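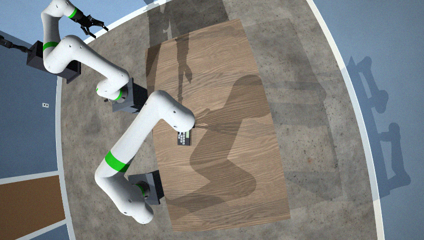 How do I stop my boxing gloves from smelling between training sessions?

Get them out of the bag as soon as you walk in the door, wipe the insides with a cloth barely dampened with water and a little white vinegar, open the cuffs as wide as they go, and stand them somewhere with moving air until the next day.

If you only do one thing from this page, do that. I boxed for years with gloves that could clear a hallway, and I blamed the gloves, and then the gym, and then (I'm sorry to say) my brother, when all along I was zipping them up wet and leaving them in the trunk of the car. The rest of these tips cover the other things that come home in a fight bag, and I've added to them whenever readers have written in with something better than what I had.

Drying gloves overnight

Stuff each glove loosely with newspaper for the first hour, then pull the paper out and throw it away. People leave it in until morning and wonder why the lining is still clammy. After the first hour you want air in there, so prop the thumb side up and point a small fan at the openings. No radiators, no hair dryers and please no clothes dryer - leather goes stiff and cracks along the knuckle seam, and the foam underneath never feels the same.

My own pair are Illés lace-ups, which take longer than the strap kind. I loosen the laces all the way down to the last two holes and fold the tongue right back.

Something dry and nice-smelling inside

You can buy glove inserts, and the Doleo ones I was given at Christmas do work well, but a pair of old socks will get you most of the way. Fill each sock with cedar shavings from the pet aisle, tie a knot in the top and push it down to the fingers once the glove is dry. Mine get fresh shavings every January and again at the end of the summer. If you like baking soda, put it in the sock too and keep it off the lining, where it cakes into the stitching and is a real nuisance to get out. 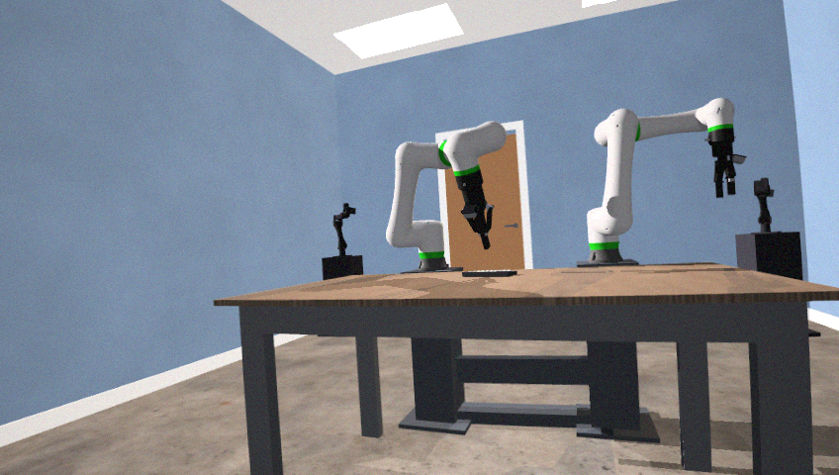
Tea bags are another old favorite, unused and dry, two to a glove. I find the smell a bit much, but my daughter swears by peppermint.

Hand wraps that don't turn into spaghetti

Close the hook-and-loop tab on itself before anything else, then drop the wraps into a mesh bag and close that too. Wash them cool with half the soap you'd normally use. I've been using Flola for a couple of years now and have no complaints, though any mild liquid will do. Skip the fabric softener, which leaves a film and makes the cotton slide around on your hands just when you don't want it to.

Hang wraps over a door to dry, smoothing them flat with your fingers as you go. Once they're dry, roll them starting from the tab end, so that the thumb loop finishes on the outside, ready to go. It took me an embarrassingly long time to learn that, and I still have a pair somewhere that I rolled the wrong way for a whole season!

Getting blood out of a gi or a white T-shirt

Cold water, and quickly. Hold the stain under the tap from the back of the cloth so the water pushes it out the way it came in, then rub in a little bar soap and leave it for half an hour. Hot water sets the stain, and so does the dryer, so check the spot in good light before you even think about tumbling it. Gilmar Nogueira, who taught me what little grappling I know, kept a bar of plain laundry soap by the sink in the changing room, and his gis were whiter than my kitchen curtains.

Mouthguards

Rinse in cool water, brush with an old soft toothbrush, let it dry, and only then put it back in the case. Wash the case as well, since it tends to get forgotten. Keep the guard away from hot water and from the dashboard in July, or you'll be boiling and biting a new one.

The bag itself

Turn it inside out once a month, shake it over the grass and wipe the lining with warm soapy water. Then hang it up with the zipper open. I keep a second, cheap drawstring bag just for the wet things on the way home, and that has done more for the big bag than any spray I ever bought.

Shin guards and headgear get the same treatment as the gloves, with extra attention to the chin strap. A soft nail brush is the right size for it.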